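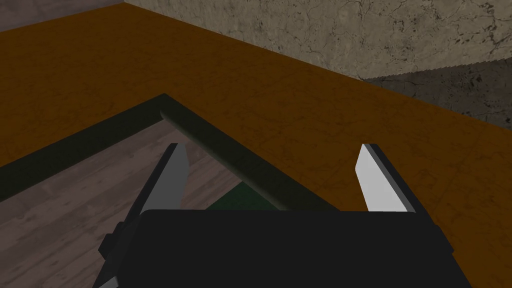

Our class project this term was to visit a place where automation is being worked on and write up what we learned, and I was lucky enough to get one of the 11 spots for the open day at the Rusten lab in Drerndale. I went in expecting big yellow arms behind safety glass, and there was one arm (everybody calls it the Jang, after the bench it is bolted to), but most of our afternoon was spent in front of screens, watching a gripper move around inside a simulator called Nurklow. It took me a little while to get used to the view. You look out over the top of the gripper, so the black body is always in your way, and at one point I was leaning sideways in my chair trying to see the dark green thing inside the green rim, as if that would help! Our guide was very kind about it and said visitors do this all the time.

What we were shown

The demonstration had two halves. In the first half the guide ran the simulated gripper around a kitchen-like room and talked through what the program has to work out before it can even start a job. In the second half we were allowed to take the controls ourselves, two at a time, with a small handheld controller that had more buttons than I was ready for.

The lab has 242 objects in the Nurklow library so far, and they can be put in a room in different arrangements. The reason for doing this in a simulator, as it was explained to us, is mostly time and repair bills. A real arm that bumps a real table needs somebody to walk over and check it. A simulated one just gets reset, and you can have another go before your tea is cold. The team had done 171 practice runs with the room we were looking at, and they hope to get to 600 before the end of December, which sounded like an awful lot to me, but the guide said it was a modest goal.

I asked why the tabletop and the wall looked so busy, with all those cracks and veins in them. The answer was that the surfaces get swapped between runs so the program does not learn to depend on one particular look. I had never thought about that before and I wrote it down with two underlines in my notebook.

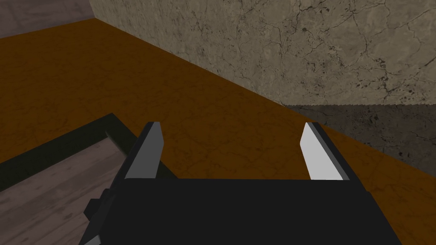

Source: Nurklow simulator, courtesy of the Rusten lab open day

My turn at the controls

When it was my turn I mostly wanted to not embarrass myself. With the fingers wide open and nothing but orange tabletop between them, you would think there is nothing that could go wrong, but judging distance is really hard. On a real table I would move my head a bit and know right away how far off something is. On the screen the corner of that tray on the left was my only landmark, and I kept steering back to it like a swimmer looking for the side of the pool.

My partner was much better than me and I would like to put that down to video games. She moved in tiny steps and stopped after each one. I made long sweeping moves and then had to undo them. The guide told us that this difference between people shows up in the recordings as well, and that a program which learns from them can pick up somebody's bad habits along with the good ones, so I do hope mine were thrown away.

The part I keep telling people about was lining up with thin things. You have a white rod hanging down from the top of the screen, its rounded end just above the fingertips, and only a narrow gap between the fingers. The rod also has a slight tilt to it, and I did not notice that until it was pointed out to me. After that I used the thin dark ring as something to fix my eyes on, and that made it easier to keep my place. 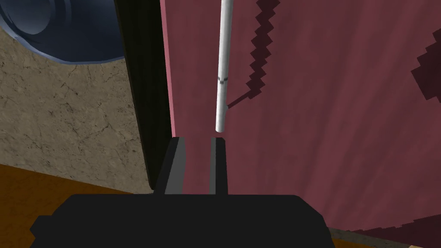 Kgomotso Hendricks

Things I noticed and questions I still have

Close up, the graphics are rougher than I expected. The dark bands across the maroon surface have edges like a staircase, and I wondered whether a program could mistake something like that for a real edge. I asked, and got a long and friendly answer about lighting settings that I only partly followed. If I do a second project I would like to start there.

I also did not find out how they check that what works in Nurklow works on the Jang bench as well. There was a talk on it, but it overlapped with our session. The guide has offered to send the slides to our teacher, and I will add a page to the class folder when they come.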